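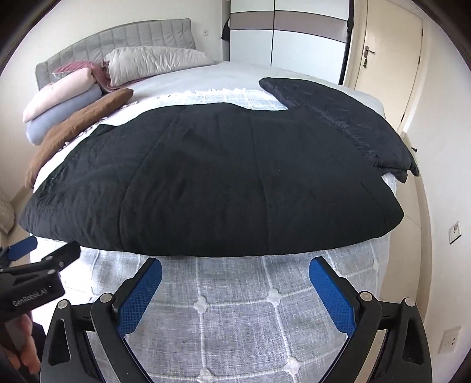 3.2 Collecting demonstrations

Figure 2. Bed-making task, recorded from one of the two hand-held grippers. The black comforter is bunched over a white bedspread.

All demonstrations were given by hand. The demonstrator holds one gripper in each hand and does the task at normal walking and reaching speed, with no robot present. We chose this over remote control after a short pilot in Dorstead, where operators driving two arms from a console often lost hold of the comforter and had to start again.

A demonstration starts with the comforter in a heap on the mattress and ends when the demonstrator judges it flat. The starting heap was made by a second person, who was told to vary its place and shape. Thick bedding such as the comforter in Figure 2 can hide its own corners, so demonstrators were free to search for an edge before pulling. We kept these searches in the data.

Abla Saab and Rawan Shboul recorded 3,022 demonstrations in furnished bedrooms in Gudcombe. We dropped any recording in which tracking of either gripper was lost or the fingers left the comforter during the final pull. This left 1,768 for training. Munther Mansour marked the first grasp and the last release in each. Time before the first grasp was not trimmed, as the policy also has to learn the approach. Section 3.3 describes how finger opening was mapped to the robot's jaws.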